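Saturday at the Beltberg Paper Mill

Posted in October by the site editor

The mill at Beltberg opens its doors to visitors once a year, and I took the early train out to see it. Doors opened at 9 and the line already reached the bridge.

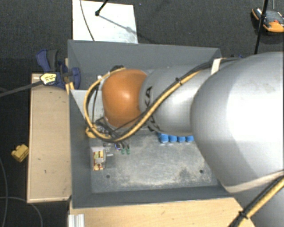
Paper has been made on this bend of the Eseo since 1780. The first mill burned down and the present building went up on the same footings, so the ground floor is older than the rest and sits two steps lower. Watch your feet coming in from the yard.

The tour starts in the rag room. Cotton offcuts are sorted by hand, cut into squares and left to soak. From there you go down to the beaters, which are loud enough that the guide holds up cards instead of talking. The water comes from a spring above the village, piped in, as the river has too much iron in it and turns the sheets yellow.

The vat room was the best part of the day. A sheet takes a few seconds to form and then goes onto felt, with another felt on top, until the stack holds 161 sheets and is pushed under the press. Visitors can try it at the small vat for $2. My sheet had a thick corner and a hole.

Upstairs is the drying loft, with shutters along both sides and ropes made of cow hair, which don't stain. It was cold up there. Bring a sweater.

The shop sells writing paper, blank books by Sarpong Bindery and a watermark sheet of the old Piria bridge. I paid $39 for a blank book and a pack of envelopes. They take cards, but the lunch stand in the yard is cash only. The bean soup was fine and the coffee was weak.

Parking is in the field across the road and gets muddy. The train stop is a ten-minute walk, mostly uphill on the way back.

Contact | Copyright, all rights reserved | Back to top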